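# Taltine tightens shrinkage limit for dyed bed linen

Apr 11, 2021 – Textile finisher Taltine has revised its acceptance rules for dyed flat sheets, cutting the permitted shrinkage after laundering and adding a second measurement across the width.

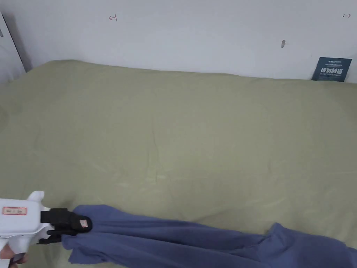 The old rule let too many sheets through that no longer covered the mattress after a month of use, according to Jadwiga Wasilewska, who added that the width check should have been in place from the start.

Under the new procedure, each test piece is washed 30 times at a fixed setting, dried flat and left to rest overnight before it is measured. Length and width are recorded separately. A batch fails if either figure is out of limits, even when the average of the two would pass.

Taltine checked 1,712 sheets while drafting the rule. Most of the failures came from width loss, which the previous length-only test did not record. Darker shades did no worse than pale ones.

Stastorar, which supplies linen to guesthouses, will apply the limit to new orders. Szulc has asked for a delay until December on existing stock – 600 sheets already cut and hemmed under the old rule. Taltine has not yet replied to that request.

The revised test sheet is available to buyers on request. Orders under 50 pieces are exempt.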